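4 min read
12 shares | 2 comments

Speaker notes - "What the afternoon shift told me"
Mitali Kanagaratnam

OK, start with the tote story, it always gets people talking. When I joined the Granton site we were packing 2,937 orders on a busy Wednesday, all by hand, and I went home with a thumb I couldn't bend. (Hold up thumb. Wait for the laugh.)

Then Stadelis came in with the first two picking arms. I was scared, I'll say that right out. Half the break room had already decided who was getting cut. What happened was slower and stranger than that - the jobs stayed, but they turned into different jobs, and for a good while we had no names for them.

Talk about Rankin here. Rankin is our scheduling screen, and it used to hand out work by speed. Once the arms took the easy boxes, people got only the awkward stuff: floppy bags, baskets, things that roll. Of course our numbers dropped! And the screen still turned red. It took 2 months to get that changed, and it should've been changed before the arms were ever plugged in.

Next, the teaching work. Some of us now spend part of the shift with the hand grippers, picking things up and putting them down so the arms can learn from it. I love it, and my friend on the next bench can't stand it. It's quiet, it's fiddly, your wrist gets tired in a whole new place. Pastero pays it at the higher rate, which we had to ask for twice.

(If there's time: the training budget. 800 dollars a head, and most of it went on a course about email. Don't rant.)

Ask the room - who picked the tasks you automated first? Did anyone ask the people doing them? Leave a real pause, don't fill it.

Then go to the benches, and tell them to go stand at one for an hour before they buy anything.
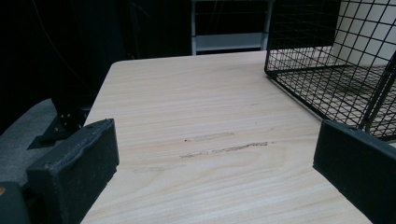

And bring decent shoes, the floor is concrete and an hour is longer than you think. Questions after that, I'll stay till they kick us out.

Contact | © Mitali Kanagaratnam | Back to top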